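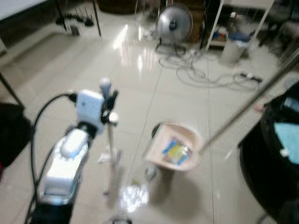

Dustpan with a blue and yellow wrapper in it

Barent Community Board > Regional and World News > Heltetti partnership agreement

ynadar_v
08/11/2020
The city council votes next week on renewing the partnership agreement with Heltetti. The draft is on the council site, nine pages plus the annex. Main points as I read them: the student exchange continues, the trade office on Sheehan Street stays open for another term, and both cities agree to send a delegation once a year. The old agreement runs out in October. I'd like to know what people think before I write to my council member.
- Vasanthi

kwchou
I read it. The exchange part is fine. My problem is the trade office. We pay $3,550 a month for it and I have never seen a list of what it does. The annual report has two pictures of handshakes and a paragraph about friendship.

antigoni_s
The report is short but there is more than that in it. Page 4 lists the companies that used the office. Lirance opened its parts warehouse after the second delegation visit, and that is 51 jobs.

kwchou
Lirance was already looking at Barent before the visit. It was in the paper the spring before. You can't give the office credit for it.

antigoni_s
I didn't say all the credit. The company's manager spoke at the council meeting and said the office helped with permits on both sides. It's in the minutes.

Ho_YL
My daughter went on the exchange two years ago. Three weeks, host family, classes in the morning. She still writes to them. The cost to us was the plane ticket and $1,000 for the program fee. I would be sorry to see it go.

kwchou
It isn't going. Read the draft, the exchange has its own section and its own money. That's my point, they could renew one part and drop the other.

ynadar_v
Can they? Section 2 says the agreement "shall be adopted as a whole." I took that to mean the council has to vote on everything together.

yt_yip
That line is about the final signing. The council can still send the draft back with changes and Heltetti would have to agree to them. They did this last time with the paragraph on school visits. It took a couple of months.

ynadar_v
Thanks, I didn't know that. Do you remember who asked for the change?

yt_yip
The school board, I think. I would have to look.

Ho_YL
A couple of months puts us close to the date when the old one runs out. What happens to the students who have already signed up?

yt_yip
Nobody is traveling this year anyway. The deposits were moved to next summer. Call the exchange office if you haven't had the letter.

antigoni_s
I also don't like sending it back over one item. The other side signed their copy in June. If we reopen it they may want to change things too, and the fee for our students is low because they cover the housing.

kwchou
Then ask for a proper report as a condition. Visits, calls, companies, money in and money out. It doesn't have to touch the agreement at all. The council can order that on its own.

antigoni_s
That I would support.

ynadar_v
Same here. I'll put it in my letter. The petition from the chamber of commerce in favor of renewal has 2,000 names on it, so I expect it will pass either way.

kwchou
Half of those signed at the street fair for a free tote bag.

antigoni_s
I signed it and I didn't get a bag.

yt_yip
Found it. It was the school board, and the revised paragraph is in the annex, second page. Public comment is open until noon on the day of the vote. Written comments go to the city clerk, and you have to include your street address or they don't count it.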